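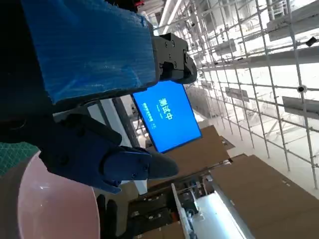
My repeat prescription for co-codamol ran out on a Sunday, and by the Monday I had a letter from the surgery in Clirkton saying everyone on it for longer than a year would be called in for a review. I have been on it for my back since the fall at work. The appointment was with the practice pharmacist, Nesrin Çınar, and lasted 50 minutes. I had expected ten. She had my record up on a blue screen with white lettering, much like the tilted one in the photo, and went through the last three years of it line by line.

She wasn't trying to take anything off me that day. She asked how many I took on a bad day, how many on a good day, and whether I ever took one to get to sleep. I said yes to the last one. She wrote that down and didn't make a face.

What we agreed is a slow cut, one tablet fewer every fortnight, with a phone call in between. I also have a place on the pain class at the Ivberg centre, run by a physio called Abdul-Rahman Agbenyega. There are 46 people on the waiting list behind me, so I'm told I was lucky.

The bus to Ivberg is the 67 and it doesn't run after six, and the class finishes at half past. I've asked if they can start earlier. A taxi home every week is not something I can pay for.

Two weeks in, the mornings are stiff and the nights are worse than I'd hoped. I've slept through twice. My sister thinks I should stop all at once and get it over with, but the pharmacist was very clear that I shouldn't. Next call is in December.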